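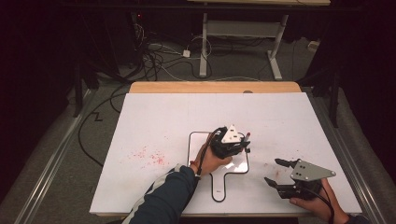 Two hand-held grippers, one of them over the paddle outline on the white board.

Call for participants: hand-held gripper build, Dirnport shared workshop
Posted May 21, 2020

We are looking for people to help with a gripper project at the Dirnport workshop. The project is called Saritari. It is a pair of grippers that a person holds, one in each hand, and uses to do small table jobs. The recordings from those jobs are then used to program a two-arm setup that we are building on the next bench.

Saritari started in March as a home build by Satish Rajan. It moved to the workshop when it outgrew his kitchen table. Elif Naz Eren does the electronics and the recording software. Both of them have day jobs, so progress is slow, and most of the time is now going into repeating the same tasks over and over. We need more hands for that, and we need one or two people who can help build.

What participants do

You stand at the table with a gripper in each hand and carry out a short task. At the moment the main task is drawing and marking on a white board with a thick black outline on it. You hold the pen in one gripper and use the other as needed. Other tasks are folding a cloth, sorting bolts into trays and putting lids on jars. Each task is explained before you start and you get time to practice. Practice runs are not recorded.

A session lasts 98 minutes including setup and two breaks. We ask for at least three sessions from each person, because the first one is mostly spent getting used to the grip. If you have done nine sessions you can move to the longer tasks if you want to.

Who can take part

You must be 18 or older. You need to be able to stand for most of a session and close both hands firmly many times. If you have wrist or thumb trouble, please write to us first. The grippers are heavier on top than they look and some people notice it the next day.

You do not need to know anything about robots. Left-handed people are very welcome. So far almost all our recordings are from right-handed people and it shows in the results.

Wear sleeves that stay put at the wrist. The gripper cables run down past the hand and loose cuffs catch on them. Please take off rings and watches. Closed shoes are required in the workshop, and there are cables on the floor, so watch your step.

What we record

We record the movement of the grippers, how far the fingers are open, and video of the table from above. Your hands and sleeves will be in the video. We do not record sound. The files are stored under a number and your name is kept on a separate sheet. You can ask us to delete your sessions at any time before they are used, and we will tell you when that is going to happen.

We have 2718 recordings so far. We would like to have roughly twice that before the two-arm setup is run on the drawing task.

What you get

This is a hobby project and we can't pay wages. We cover bus fare or parking and there is lunch for anyone doing two sessions in one day. Anyone who finishes three sessions also gets free bench time in the workshop for a month.

Build helpers

We would also like to hear from people who can do any of the following:

Cut and drill small metal plates. The top plates are still being changed and we go through a lot of versions.

Tidy up wiring. The cables need proper strain relief, and the runs between the tables need to be shortened and covered.

Write Python. The recording program, Floltlow, works but stops when a gripper is unplugged in the middle of a run. We want it to save what it has and carry on.

Make pen holders. The one we use now fits only one kind of pen.

Build helpers come on Tuesday evenings and can keep their own hours after that. You need to be a workshop member or become one. Tools are there. Bring your own safety glasses if you have a pair that fits you well.

Where and when

The workshop is in the old Ağca building, second door on the yard side. The bell does not work, so call when you are outside. Sessions are booked one person at a time, with time left between them to wipe down the grippers and the table. Please stay home if you feel unwell and we will find you another slot.

How to apply

Leave a note at the workshop desk or send a message through the member page with "Saritari" in the subject line. Tell us which hand you write with, which days suit you, and whether you want to do sessions, build work or both. Satish answers questions about the sessions and Elif Naz answers questions about wiring and software. You should hear back within a week.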